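Refurbished desktop computer

A refurbished desktop computer is a used desktop machine that has been inspected, cleaned, repaired where necessary and prepared for a second owner. The term is different from "used" or "second-hand", which say only that the machine had an owner before. In the trade, the word "refurbished" carries the expectation that somebody tested the machine and is ready to answer for the result during some period of time. How long this period is depends on the seller and on the law of the country.

Most refurbished desktops come from offices, schools and public institutions. These owners buy many identical machines at one time and replace them together, so a refurbisher can receive a whole pallet of the same model. Machines from private homes are less wanted. They vary too much, and parts from one of them seldom fit another.

Terms

The vocabulary is not fixed between countries, and not even between shops on the same street. The following words are met most often.

Refurbished: tested, cleaned, with the faulty parts replaced.
Reconditioned: in older texts, the same as refurbished; some sellers reserve it for machines which also received new paint or a new front panel.
As is: sold without test and without any promise.
Donor: a machine that will not be sold complete but gives its parts to others.
Pull: a working part taken from a donor, as in "a memory pull".

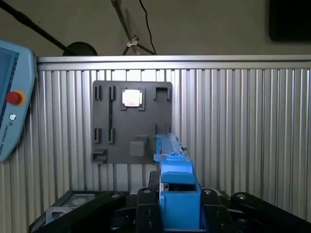

Wanpen Sriwong has objected that the word "donor" hides the most important decision in the whole business, the moment when a machine stops to be a computer and becomes a stock of parts. In her view the buyer of a refurbished desktop should be told which parts are pulls and how long they were in service before. Sellers have mostly answered that such a record costs more than the part itself. The discussion continues, and several small refurbishers now print a list of replaced parts and put it in the box with the machine.

Grading

The machine receives a grade after the test. The grade usually describes only the outside, a point which buyers often misunderstand. Grade A means few marks of use, Grade B means visible scratches, and Grade C means dents, missing covers or strong yellowing of the plastic. A machine of Grade C may work as well as one of Grade A – the difference is in the price and in where it can be placed. Schools frequently prefer Grade B, while Grade C is bought by workshops and warehouses.

The refurbisher Khunthong uses a different system, in which the outside and the inside receive separate letters. The first letter is for the case and the second is for the parts, so that "CA" is an ugly machine in very good order. The system was copied by the trade firm Silusik, with the order of the letters reversed, and the two are easily confused by customers who buy from both.

Data and privacy

The storage drive is the most sensitive part of a used computer. Deleting files or formatting the drive in the usual quick way leaves much of the old content readable with common software. Three methods are in general use: overwriting the full drive, using the erase command built into many modern drives, and physical destruction. Hospitals and banks often demand the last one, and their machines then reach the market without any drive at all. Such a machine is called "diskless" in price lists.

A careful refurbisher keeps the serial number of each drive together with the result of the erasure. The former owner receives a copy.
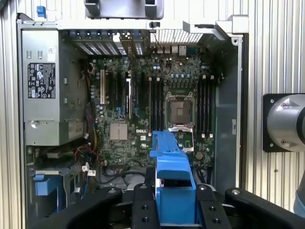
Economics

The price of a refurbished desktop is decided mainly by the age of its processor and by the operating systems that still support it. When support for a widely used system ends, a large number of working machines lose much of their value within a few months. Some of them are saved by free operating systems, which have lower demands, and these machines go to language schools, libraries and similar places.

Transport is the second great cost. A tower is heavy for its value, and its box contains a good part of air. Refurbishers therefore tend to work near the place of collection, and the trade is more local than the trade in laptops. The Sorlow workshop, for example, takes its machines only from offices within a radius of 40 kilometers. Jirayu Yimyam describes this arrangement as the main reason for its survival, although he adds that it makes the workshop dependent on the replacement plans of very few customers. When these plans are delayed, the shelves stay empty for a season. The opposite problem comes in July, when schools clear their computer rooms and everything arrives together.

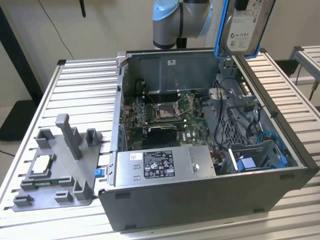 Vol. 2, p. 557

Design and repair

The ease of refurbishing depends strongly on how the machine was built. Business towers are generally preferred to home models, as their makers expected that company technicians would open them. Covers are released by a latch or by a small number of screws of the same type. Drives slide out on carriers. A home model of the same year may need a longer time for the same work, and time of the technician is what the refurbisher pays for.

Special shapes are a continuing difficulty. Some makers use their own form of power supply or their own connector on the motherboard, so that a cheap standard part cannot replace a failed one. In such a case only a donor of the same family can help. The parts catalog Desilden lists power supplies by the arrangement of their connectors and by the distance between their screw holes, and many technicians consult it before they decide to accept a pallet.

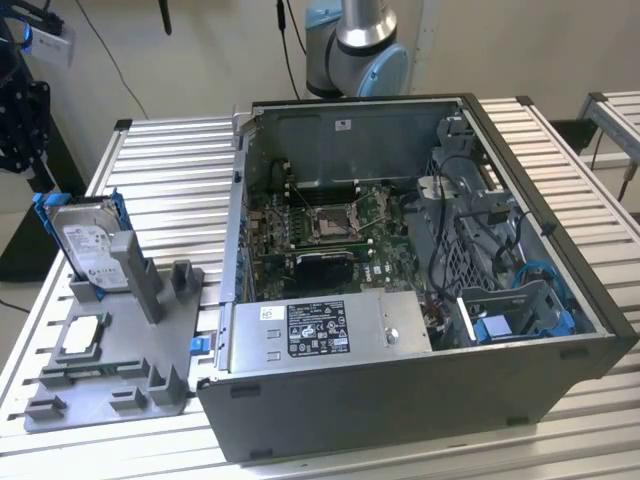 The processor is often the first part to be sold separately. It is small, it keeps its value longer than the machine around it, and it can be sent in an envelope with some protection. Removing it requires more care than strength. On many desktop boards a metal frame holds the processor down, and a lever beside the socket controls the frame; in the tower shown, the socket is empty and its lever arm stands raised, with the contact area exposed. A board in this state should receive a plastic cap if it is to be stored, for a bent contact is difficult to repair and makes the board almost worthless. Buyers of loose boards ask for a close photograph of the socket for the same reason. Thermal paste on the processor must be removed and new paste applied before the heatsink goes back.

Batteries and small parts

The round battery that keeps the clock of the computer is replaced as a matter of routine, whatever its measured voltage. Fans are listened to by ear, in a quiet room. A fan that makes noise is exchanged and not oiled, although older handbooks recommend oil.

See also

Electronic waste
Computer recycling
Right to repair
Thin client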